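Right, so the sourdough saga continues! I said in February I'd give it 10 loaves before I gave up, and I'm now on loaf 6, which is the first one my family has asked for seconds of (toast counts).

The big change was the flour. Maja Borkowska left a comment telling me to try a bit of rye in the starter, and oh my goodness, the thing nearly climbed out of its jar overnight. I'm using 100 grams of rye to 358 of strong white, and yes, I know that's a silly number, it was the end of the bag.

I've also stopped fussing with it so much. Fold it, cover it, go and watch telly. My kitchen is freezing so it sits by the boiler till bedtime.
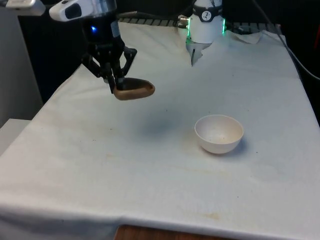 Next I want to have a go at seeded rolls, probably with caraway, though my youngest says caraway tastes like soap. If you've got a recipe that doesn't need a stand mixer, pop it in the comments please!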